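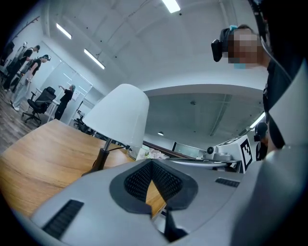

1/ The lamp thread, as promised. I've been looking for a table lamp for the long wooden table for weeks and I have so many feelings about it, so here we go.

2/ Quick background for anyone new. We moved into the Taltport floor in April and everything overhead is fluorescent tubes. Great for finding a dropped screw, terrible for feeling like a human being at 4 in the afternoon. I wanted one warm thing at eye level. One!

3/ So: white cone shade, tapered base so dark brown it's almost black. I went back and forth on the base for ages (pale wood was the other choice) and I'm so glad I went dark. On a light brown table with that much grain, a pale base would just melt away.

4/ It's from Drevholm, the secondhand place, not the big showroom across the river. 20 bucks. The shade had a tiny dent which I pushed out with my thumb in the parking lot like a professional.

5/ Flowers! Small bunch, pale pink, there's a clear glass vase to go with them. I got them at the Liang market on the way in. I never know what kind I'm buying, I just point at the pink ones. They sit behind the lamp and I think that's the right spot – in front they'd get knocked over by lunch.

6/ Now my one complaint, and you can all see it. THE CORD. Black, running right across the tabletop. It drives me up the wall. Ideas so far: a clip under the table edge, a fabric sleeve, or moving the table closer to an outlet (no, it weighs as much as a car).

7/ Someone in my replies said to drill a hole in the table. I am not drilling a hole in the table!! I sanded that thing for 3 evenings.

8/ Other stuff people asked last time. Yes, the office chairs are staying, they're comfy and they roll. Yes, the glass wall is a pain to keep clean. Fingerprints by noon, every single day. I use the Grisis spray and an old T-shirt and it's fine.

9/ The white desk over by the glass partition is next on my list. I'm thinking a plant, maybe a little tray for pens. Keep it simple so there's still room to work.

10/ Bulb question for the lamp people: warm white, or the very warm, nearly orange kind? The shade is plain white so I figure it'll show whatever I put in there. Leaning very warm – talk me out of it if you've tried it.

11/ Anyway, cord tips please. I'm going to the hardware store tomorrow and I will buy whatever gets the most likes.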